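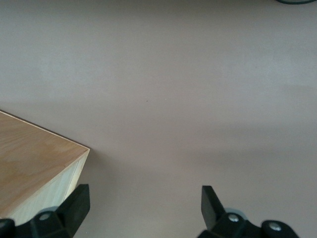

Florkton to Repaint Library and Two Schools Before Fall

FLORKTON – The town council has approved a contract to repaint the public library and two elementary schools, with work at the library starting next week.

The job went to Fonov, a painting contractor that also handled the town hall in its last round of upkeep. Three companies submitted bids. The council voted on July 16, 2019, after a short discussion on color and on how long the library's reading room would have to stay closed.

Aurelio Olmedo, the town's facilities manager, told the council that the walls in the reading room were last painted before the building's heating system was replaced, and that patches left by the old radiators still show through. The new color is a soft gray with a little purple in it. Residents were able to look at sample boards in the library lobby in the spring and leave comments, and 485 of them did.

"Most people wanted something quiet," Olmedo said. "We had a few votes for yellow."

The library will stay open during the work, but the reading room will close for nine days. Newspapers and magazines will be moved to the second floor, next to the local history shelves. Story hour will meet in the basement meeting room until the painters are done. Holds can be picked up at the front desk as usual.

At the schools, the work covers hallways, stairwells and the cafeteria at Chien Elementary. Classrooms are not included. Maribel Flores, who sits on the school board, asked whether the crews could be out before teachers return to set up their rooms. Fonov's project lead, Telmo Cantero, said the hallways would be finished first and that any leftover work in the stairwells could be done in the evenings.

The contract calls for low-odor paint in all three buildings. It also sets aside 1,660 square feet of extra wall area at the library in case the staff offices are added later. That decision is expected in October, once the council has seen the final bill for the reading room.

Council member Ramiro Escobar voted against the contract. He said he had no complaint about the contractor but wanted the library roof repaired first – a leak over the east stairs was reported last winter. Olmedo said the roof is on the schedule for next year.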